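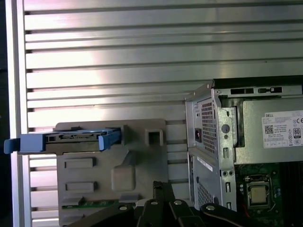
Most of the desktop computers that reach the Givura refurbishing site have come out of offices, and until last September every one of them was taken apart by hand. My project looked at what changed for the staff when part of that work was given to a robot arm. The part I spent most time on was the hard drive. A drive in a blue carrier, like the one resting on the grey fixture beside the open Dell-labelled power supply and chassis, has a handle tab at one end and a latch arm at the other, and a person learns the feel of both within a morning. Getting an arm to deal with them took the site far longer.

Background

Givura employs 22 people on the dismantling floor. The arm was set up by a small engineering firm called Grarik and works in one cell, which the staff call Lightfoot after the name of the control software. It handles drives and a few other parts. Everything else, including cables, stuck screws and damaged cases, is still done at the benches.

Method

I spent 8 afternoons on the floor and spoke to staff during their breaks and at the end of the shift. I also read the job sheets for 1,000 machines, half from before the cell was running and half from after. My supervisor, Mio Higuchi, helped me write the interview questions and checked that they did not lead people towards an answer.

What changed in the work

The main change is that the benches now get the awkward jobs. Before, a worker would have a mix of easy and difficult machines through the day. Now the clean, standard ones go to the cell first. Several people told me their hands were less sore by the evening but that they felt more tired, as there was no easy work left to rest on.

Of the 1,000 job sheets, 136 had a note saying a machine had been passed back from the cell to a bench. The usual notes were a bent carrier, a latch that would not open or a case of an unfamiliar type. Bench staff did not like getting these, as a half-finished machine has to be checked again from the start and the time for this was not counted in their targets. The targets were changed while I was there.

Two people have moved from the benches to looking after the cell. They load the fixtures, clear stoppages and record faults. Both said they liked the job. One had asked for proper training and been given a single afternoon with Grarik, and she had learned the rest by trying things.

Pay and hours

No one lost a job during the period I looked at, and hours stayed the same. The two cell operators are on the same pay as before, although their job now includes fault records. This came up in nearly every interview, including with people who did not work in the cell.

Limits of the project

I only visited one site. I asked to visit a second, at Pradard, where a similar cell is planned, but the dates did not fit with my course. The job sheets were filled in by hand and some of the fault notes were too short to use.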